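5.3 Grip loss and the late stop

The failures in this section come from the February block of 300 folding runs at the Gonmont site. Both arms ran the Yilma controller on a shared linear track, with the Wekex grasp planner choosing the contact points. Garments were taken from a green basket at the back left of the table and laid flat before folding. Of the 300 runs, 35 ended in a fault. We leave out faults caused by the network and look at the 12 in which a gripper closed on a drawstring, or on cloth and drawstring together.

The fault had the same pattern each time. The planner scored the waistband as the best place to grasp because the gathered fabric gives a thick edge that is easy to find in the depth data. A tied bow near the middle of the waistband, as on the beige pair in Figure 4, raised the score again. The planner had no class for cord. It treated the bow as a fold in the cloth and moved the grasp point toward it.
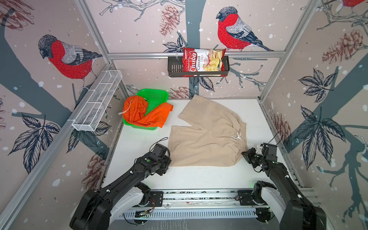 Plomemberg, in comments on an earlier draft, objected that the cord was a side issue and that the stop logic should carry the blame. A gripper that closes on the wrong thing is an ordinary error, the comments went on, but an arm that keeps pulling afterwards is a safety matter and ought to be reported as one.

We accept the point and have changed the order of this section to suit. The controller compares motor current with a limit and stops both arms when the limit is passed. In the 12 runs the limit was passed, but the stop came late. The logs show a delay of 90 milliseconds between the first reading over the limit and the stop command. The delay was traced to a smoothing filter added to prevent false stops when the carriages start moving along the track. With loose cloth between the grippers it makes little difference. With a cord pulled tight, the load climbs quickly and the arms are still moving apart when it peaks.

Two-handed grasps were the worst case. When one gripper has the end of a leg and the other has the waistband, any slack in the garment hides the load until it is used up. A cord stopper adds a further problem, as it can sit between the fingers and hold them open. The controller then reads the finger gap as a good grip on thick fabric.
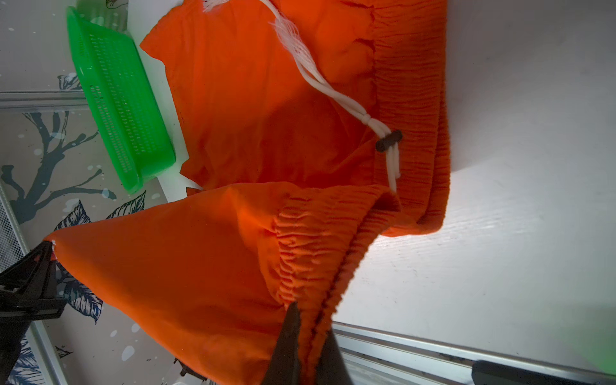

Figure 5. Orange shorts held at two points, seen from a wrist camera. The drawstring passes through a dark brown stopper.

The filter was removed on 6/13/26 and replaced with a separate, higher limit that applies only while the carriages are speeding up. We also added cord as a class in the planner, with a margin around it where no grasp may be placed. The margin rules out much of the waistband on small garments, and the planner sometimes returns no grasp at all. We count those runs as refusals and report them apart from the faults in Section 5.4.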